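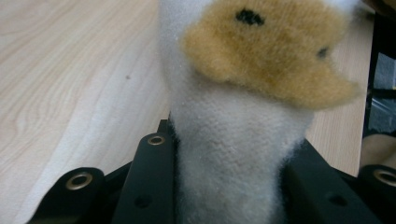 Kapitel 8
Lizenzierung und Integration von Spielinhalten

8.1 Gegenstand des Kapitels

Ein Online-Casino entwickelt die Spiele, die es anbietet, in der Regel nicht selbst. Es bezieht sie von Studios und bindet sie über eine technische Schnittstelle in die eigene Plattform ein. Kapitel 7 behandelte den Aufbau des Spielerkontos und die Führung des Guthabens. Im Folgenden geht es um die Verträge und Protokolle, über die ein fremdes Spiel auf dieses Guthaben zugreift.

Vorausgesetzt werden die Begriffe Einsatz, Auszahlungsquote und Bruttospielertrag. Der Bruttospielertrag ist die Summe der Einsätze abzüglich der ausgezahlten Gewinne innerhalb einer Abrechnungsperiode. Boni und Freispiele mindern ihn nur, wenn der Vertrag dies vorsieht.

8.2 Beteiligte und Rollen

Zu unterscheiden sind Studio, Aggregator und Betreiber. Das Studio erstellt das Spiel einschließlich des mathematischen Modells und lässt den Zufallszahlengenerator durch ein Prüflabor zertifizieren. Der Aggregator bündelt die Kataloge mehrerer Studios hinter einer einheitlichen Schnittstelle. Der Betreiber hält die Glücksspielerlaubnis, führt die Spielerkonten und haftet gegenüber der Aufsicht für das Angebot.

Ein Direktvertrag zwischen Studio und Betreiber ist möglich, verursacht aber für jede Anbindung eigenen Integrations- und Testaufwand. Bei kleinen Katalogen übersteigt dieser Aufwand häufig den erwarteten Ertrag.

8.3 Das durchgehende Fallbeispiel

Das Studio Clamomix lizenziert 27 Automatenspiele an den Aggregator Prokia. Prokia stellt den Katalog dem Betreiber Fenditach zur Verfügung, dessen Plattform auf dem Kontosystem Muriithi läuft. Der Vertrag tritt im März in Kraft und sieht zwei Vergütungsbestandteile vor: eine feste Integrationsgebühr und eine laufende Beteiligung von 8 Prozent am Bruttospielertrag. Die Beteiligung fließt an Prokia; die Weiterverteilung an Clamomix ist in einem gesonderten Vertrag geregelt und für Fenditach nicht einsehbar.

8.4 Ablauf einer Spielrunde

Beim Start eines Spiels erzeugt die Plattform ein Sitzungstoken und übergibt es an den Spielserver. Jede Runde besteht danach aus mindestens zwei Buchungen – der Belastung des Einsatzes und der Gutschrift des Gewinns. Auch ein Gewinn von null wird gebucht, damit die Runde als abgeschlossen gilt.

Beide Buchungen tragen dieselbe Rundenkennung und jeweils eine eindeutige Transaktionskennung. Empfängt das Kontosystem eine Transaktionskennung zum wiederholten Mal, so bucht es nicht erneut, sondern sendet die ursprüngliche Antwort zurück. Diese Eigenschaft heißt Idempotenz. Fehlt sie, kann eine Zeitüberschreitung im Netz zu einer doppelten Belastung führen.

Bleibt die Antwort auf eine Belastung aus, sendet der Spielserver eine Stornierung. Das Kontosystem muss diese auch dann annehmen, wenn ihm die zugehörige Belastung unbekannt ist, und eine verspätet eintreffende Belastung mit derselben Kennung abweisen.

8.5 Hinweise zur Bearbeitung

Die Feldnamen in den Listings folgen der Schnittstellenbeschreibung von Prokia, Stand Oktober 2024. Beträge sind durchweg als ganze Zahlen in der kleinsten Währungseinheit angegeben. Die Abrechnung bei mehreren Währungen – einschließlich der Wahl des Umrechnungskurses – wird erst in Kapitel 9 behandelt.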